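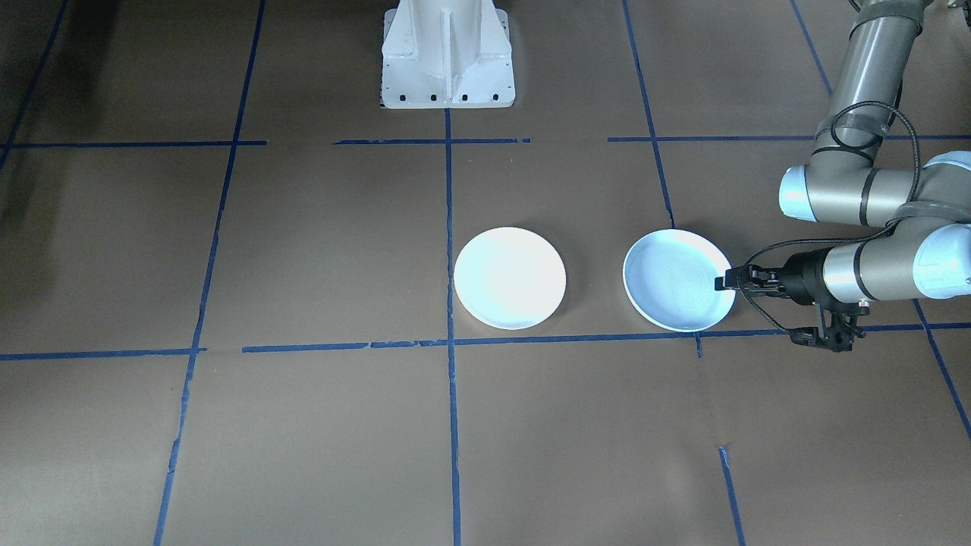 The plain white plate, and what it costs

Folton wants $128 for a set of nine. Istaretti, whose catalog talks about "quiet tableware" as if the rest of us had been eating off tambourines, charges enough more that I stopped reading the small print. Both are selling the same idea: a round white dish with a rim.

I have my doubts. Put a flat plate next to a shallow bowl of about the same width and the difference comes down to a bit of curve inside the rim. That curve is supposed to change how you eat. Planel calls its version a "dinner bowl" and says it can replace both pieces. It does hold sauce better – I'll give it that – but try cutting a pork chop in one.

Then there is the matter of white. El Fassi lists 1,197 pieces this December, and by my reading most are white or near it, under names like chalk and milk. Under a strong light, the milk looked the same as the chalk to me. Against brown paper, any white dish looks good, and I suspect shops know it.

My own cupboard holds cheap plates from a restaurant supply store. They stack well and go in the dishwasher. Guests have never asked where they came from. If you need a bowl, buy a bowl, and check first that it fits on your shelf – two of the Planels did not fit on mine.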